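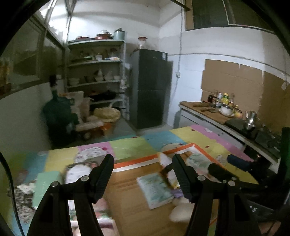
Clearing the table between story time and snack

The Plitstead family group shares one table for nearly everything. Books come out first, then the snack things, and for most of last year the two got mixed together. Milagros Palacios, who runs the morning session, spent October trying out a different way of doing it, and the result has been good enough that we are keeping it.

The main change is that the table is now cleared in one go. Before, we picked things up as the children lost interest in them, and there was always a picture book left under somebody's elbow when the crackers arrived. Now everything stays out until 10:30. Then the books get closed and stacked, the soft toys go on the chair by the window, and any cloths are shaken and folded. Paper goes in the trash unless a child has drawn on it.

Books go back first. We own almost 333 of them, counting the board books from the Bustamante Street sale, and the ones that get damaged are nearly always damaged by juice. Small books are the worst for going missing, so please check underneath the larger ones before you carry the stack away. If a page is torn, put the book in the repair folder and leave the tape to Milagros Cifuentes. She has the right kind, and regular tape turns yellow and takes the print off when it lifts.

Soft toys that have been on the table during reading can wait until the end of the morning. They are washed every 2 weeks, or sooner if they need it.

The second change is that snack things no longer go straight on the table. They go into a shallow box, and the box goes in the middle where the children can see it. It has a rim, so packets stay put when somebody leans on the table. At the end, the whole box goes back to the kitchen and gets sorted there. Open packets are closed with a clip or a twist tie and used the next morning. Empty ones are thrown out. Wipe the bottom of the box and stand it on its side to dry.

We tried a Suvness tray with handles for a while, but it was too deep and the younger children could not see over the side. A lower box works better – it just needs two hands to carry when it is full.

Pots and lids are staying where they are for now. Please do not put snack boxes on top of them.

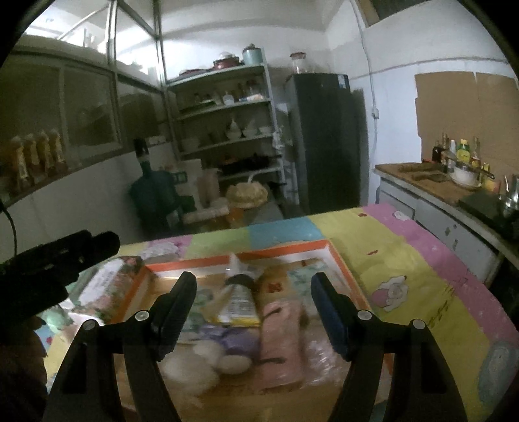

Can families send in snacks for the box?

Sealed packets are welcome as long as the label can still be read, and they should be handed to whoever is in the kitchen. Please do not send anything with nuts.

We still need a second box of the same kind, and a few more clips. Walteck has boxes in the right size, but check the height before you buy, as anything over 70 millimeters is too tall. Keep the receipt and leave it in the blue envelope by the sign-in sheet.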